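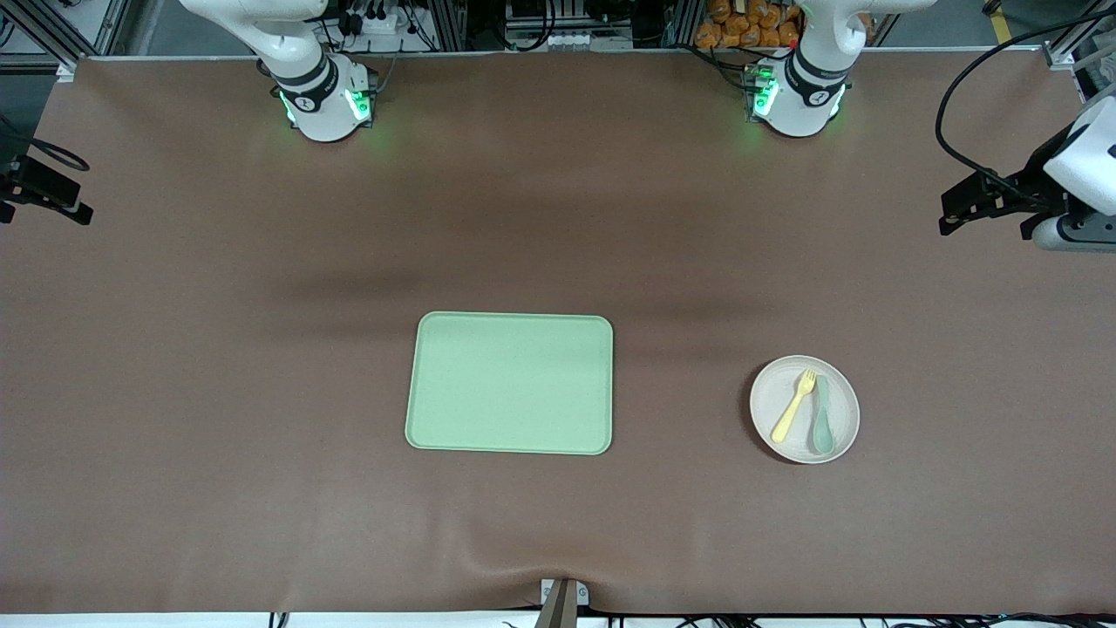
March 13, 2022
By Maricruz Barajas

Progress report on the Clukeo grant: visit to Nollari

Réjean Petrenko and I spent the afternoon at Nollari to see what the second payment has bought. The task on show was table clearing, moving a fork and a spoon from a plate to a tray. In the plan we signed in November it was to be a full place setting with a cup and a bowl. We were told these are "coming next", which is what the last report said too.

We asked for 20 runs in a row and saw fewer, as the team stopped twice to restart the software. I would not read much into the ones that went well. The plate and tray were put back in much the same spot each time, and when Réjean asked to turn the plate himself he was asked to wait until the end. There was no time left at the end.

Nollari's own log lists 359 trials since the grant began. It does not say how many were dropped or why, and the success rate in their slides is drawn from the last 100 only. I have asked for the whole log. Boychuk, who supply the arms, had someone in the room, but he took no questions on wear or repair costs.

On the better side, the two-arm set-up is built and powered, the staff know their kit, and spending is within budget. The open day drew 200 people by their count, mostly students. I can't see that this moves the work forward, though it was in the plan and it was done.

Poltus still hope to try the system in a staff canteen this year. I would hold the third payment until we have seen the cup and bowl handled, with one of us setting the table. Réjean agrees on the cup and bowl but would release part of the money now for wages.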